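Tretdale Opens Laundry Grant to Renters
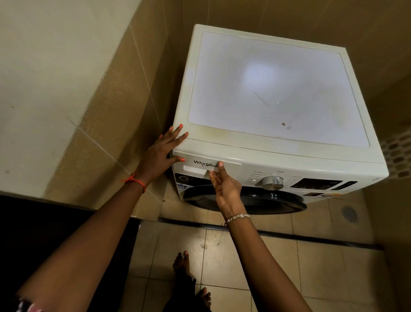 TRETDALE, 6/20/18 – Tretdale Housing Trust today announced a grant program to help renters pay for household appliance repairs. The program will cover 177 homes in its first round, with up to $3,000 set aside for each building.

"Repair bills come at bad times," said Iolo Gough, director of the Trust. "Tenants should be able to ask for help early."

Applications open in September at the Skimlow office – paper forms will be accepted.

19 shares | 2 comments

Related items
Skimlow office extends evening hours
Trust names new board members
Winter heating fund: how to apply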